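Bitte bewerten Sie Ihren Türstopper

Vor ein paar Wochen habe ich einen Türstopper gekauft. Ein Keil aus Gummi, grau, bestellt bei Kaltby, weil ich ohnehin noch Glühbirnen brauchte und mir zum kostenlosen Versand ein paar Euro fehlten. Am Tag nach der Lieferung kam die erste Mail: »Wie zufrieden sind Sie mit Ihrem neuen Türstopper?« Ich hatte ihn zu diesem Zeitpunkt noch nicht einmal unter die Tür geschoben. Drei Tage später die zweite: »Wir vermissen Ihre Meinung!« Ich habe in meinem Leben schon einiges vermisst, darunter zwei Regenschirme und eine Katze, aber noch nie die Meinung eines Fremden über einen Gummikeil.

Dabei hatte ich mir vorgenommen, standhaft zu bleiben. Im April habe ich eine Strichliste geführt. 27 Aufforderungen in einem einzigen Monat, irgendetwas zu bewerten: den Paketboten, die Paketankündigung, das Gespräch mit der Hotline meines Stromanbieters, das Gespräch mit der Hotline über das erste Gespräch mit der Hotline. Den Zahnarzt. Eine Toilette an der Autobahn, per Knopfdruck, auf einem Gerät mit vier Gesichtern, von denen ich keines anfassen wollte. Mein Telefon hat mich gefragt, ob mir das Wetter gefällt, beziehungsweise die App, die es meldet. Es regnete. Ich habe zwei Sterne gegeben und mich anschließend geschämt.

Denn das ist ja die deutsche Not mit den Sternen: Wir können sie nicht. Ich bin mit Schulnoten groß geworden, und in diesem System war eine Zwei ein Grund für Eis und eine Drei kein Drama. »Befriedigend« hieß, dass jemand befriedigt war. In der Welt der Sterne sind drei von fünf eine Kriegserklärung. Wer drei Sterne vergibt, bekommt Post. Ich weiß das, weil ich einem Hotel einmal drei Sterne gegeben habe, und zwar einem Hotel, das selbst mit drei Sternen warb. Ich hielt das für die genaueste Bewertung, die je ein Gast abgegeben hat. Die Direktion schrieb, sie sei bestürzt.

Also geben alle fünf. Fünf Sterne bedeuten inzwischen, dass niemand verletzt wurde. Die Pizza kam, sie war rund, fünf Sterne. Das Imbisslokal Karakaya bei mir um die Ecke, in dem ich seit 19 Jahren esse und das ich gegen jedes Lokal mit Stoffservietten verteidigen würde, steht bei 4,3. Daneben hat jemand einen Laden für Bowls eröffnet, der nach vier Wochen bei 4,9 lag. Ich habe dort gegessen. Es war Reis mit einer Meinung.

Was beim Karakaya die Punkte gekostet hat, lässt sich nachlesen, und ich habe es getan, alle 265 Bewertungen, an einem Abend, an dem ich eigentlich die Steuer machen wollte. Ein Stern: »Hatte geschlossen.« Zwei Sterne: »Essen sehr lecker, Parkplatz schwierig.« Ein Stern: »Meine Frau mag keinen Knoblauch.« Vier Sterne von einem Herrn, der überall vier gibt, auch dem Finanzamt, dem Friedhof und einem Kreisverkehr. Diesem Herrn würde ich gern einmal die Hand schütteln. Er hat verstanden, dass man einen Maßstab auch einfach haben kann, ohne ihn ständig zu erklären.

Es gibt natürlich längst Abhilfe. Briveo, eine App, die mir in einer anderen App empfohlen wurde, schlägt nach jedem Einkauf fertige Bewertungstexte vor. Ich brauche nur noch zu tippen: »Bin rundum begeistert!« oder »Gerne wieder!«. Die Händler antworten ihrerseits mit Bausteinen, das merkt man am Tonfall, der immer ein bisschen nach Beileidskarte klingt. Für den Türstopper hätte es also heißen können, dass ich rundum begeistert bin, und Kaltby hätte sich von Herzen bedankt, und keiner von uns beiden wäre dabei gewesen.

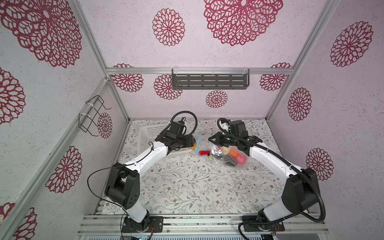 Ich will nicht behaupten, früher sei es besser gewesen. Früher hat man sich beim Metzger erkundigt, welcher Elektriker etwas taugt, und der Metzger empfahl seinen Schwager. Auch das war kein unbestechliches Verfahren. Immerhin wusste man, wo der Metzger wohnte. Und der Schwager wusste es auch, weshalb er sich bei den Steckdosen Mühe gab.

Neulich suchte ich einen Wasserkocher. Das Modell von Brerine hatte 1.835 Bewertungen, und ich habe mich eine halbe Stunde lang durch Kalkfragen und Deckelprobleme gelesen, bis ich auf eine Kundin stieß, die schrieb: »Kocht Wasser.« Drei Sterne. Ich habe sofort bestellt.

Die Mail kam am nächsten Morgen um 7 Uhr. Ob ich zufrieden sei, wollte man wissen, und ob ich vielleicht anderen helfen möchte, die vor derselben Entscheidung stehen. Der Wasserkocher war zu diesem Zeitpunkt noch in Hannover. Den Türstopper habe ich übrigens immer noch nicht bewertet. Er rutscht ein wenig.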